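Looking after the Althorpe gripper

Our hand-held gripper at Drenero gets a full going-over every April, and we love this job! It had 762 picks on it since the last pad swap, so we went through the finger pads, the bracket screws and the jaw opening, then took it back to the table for plates. Spare pads are in the Darwish drawer — please take them in pairs. Setup notes are filed under job 105.

Posted 03/10/2025
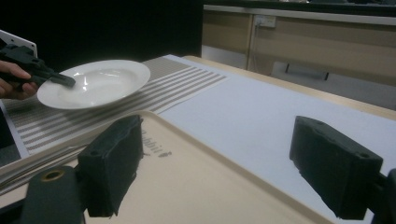 Plate held up in the air, tray and striped mat on the bench, with both finger pads up front. Look at the texture on those pads!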